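Chapter 6
Serving Drinks: Setting Up, Pouring, and Putting Away

Learning goals

After working through this chapter you should be able to:
set up a small drinks station so that cups, cartons, and work space are easy to reach
choose a storage method for mugs that suits the space you have
handle an opened milk carton safely
explain the two-hour rule and apply it to a normal work shift

Key terms: station, landing space, gabled carton, handle side, holding time

6.1 Why a small station needs a plan

Most food service courses begin with cooking. Many first jobs do not. A new worker in a cafeteria, a hotel breakfast room, or a care home is more likely to start with drinks, and a large share of those drinks have milk in them. The tasks are simple. A mug comes down, something is poured into it, the carton is closed and put back. The same steps may be done 400 times in a morning, and small faults in the setup are repeated every time.

The breakfast room at the Tremell, a hotel we will return to in Chapters 8 and 11, is a good case. When Yareli Trujillo took over the morning shift in August 2022, the mugs were kept in a closed cabinet on one side of the room and the milk in a cooler on the other. Staff crossed the room twice for each cup of coffee with milk. She moved the mugs to a rack next to the pouring area and gave the milk a fixed place beside them during service. No new equipment was bought except the rack.

A station is any area where one kind of task is done from start to finish. A drinks station has three parts: storage for clean cups, a place for the liquid, and landing space. Landing space is the clear surface where a cup stands while it is being filled. Beginners tend to give too much room to storage and too little to landing space. If you have to move something before you can set down a mug, the station is too full.

6.2 Mugs: stacked, shelved, or hung

Mugs can be stacked, set on a shelf, or hung from a rack. Stacking saves the most room, but mugs with handles do not stack well, and rims chip when one is set inside another. A shelf is safe and easy to wipe down. It does take up wall or counter space, and mugs stored right side up collect dust.

A mug rack holds each mug by itself, upside down or by the handle. Air can reach the inside, and dust mostly stays out. A rack should stand toward the back of the work surface, where sleeves will not catch it. The mug in use comes forward and stands next to the carton, with its handle turned away from the carton so that the two do not knock together. The side where the handle points is called the handle side.

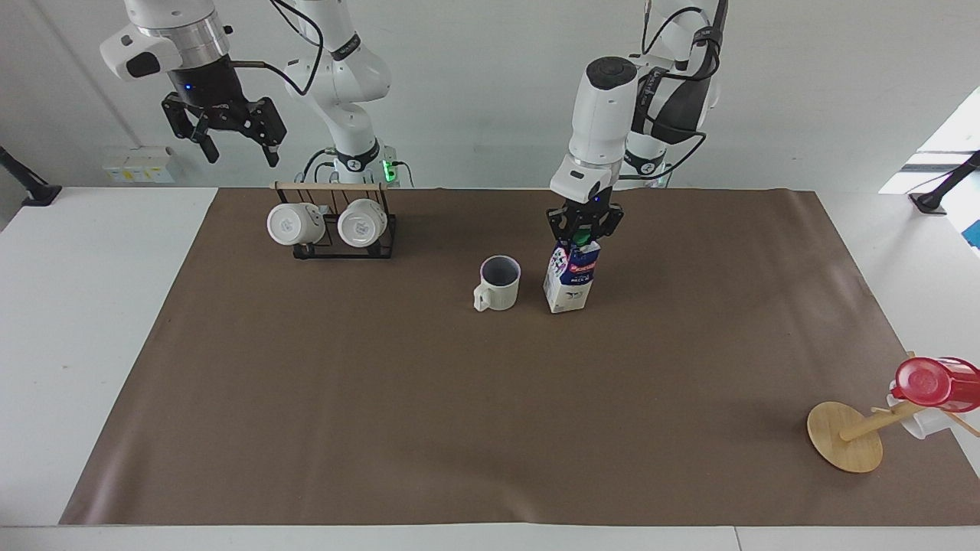
Rigoberto Varela disagrees with part of this. He has always kept his cups on a shelf, he says, and he finds that new staff put a wet mug on a rack too quickly and leave water marks on the counter underneath. His rule is that nothing goes on a rack until it is fully dry. Either method will pass an inspection if the mugs are clean and dry when they are put away.

Cover the work surface with something that can be changed or washed. Paper is cheap and is thrown out after the shift. A cloth mat lasts longer but must go into the laundry daily, and many kitchens do not want the extra load.

6.3 The carton

Milk for small stations often comes in a gabled carton, so called because the top is folded like the roof of a house. Many have a screw cap set into one slope of the roof. Older designs are opened by pulling the folds apart, and these cannot be closed tightly again.

Lift a full carton by its sides, a little below the folds. Squeezing the top of an open carton can push milk out. Pour with the opening near the rim of the mug, and put the cap back on between servings.

Milk should not stand at room temperature for more than 2 hours in total. This is the holding time, and it adds up. A carton left out for 60 minutes before breakfast and again at lunch has used part of its time already, and going back in the cooler does not reset the clock. Write the opening time on the carton with a marker.

Before you go on

Look at a place where you make drinks at home or at work. Sketch it from above and mark the storage, the liquid, and the landing space. Then make one drink and note how many steps you take - you will need this number for the exercise at the end of section 6.4.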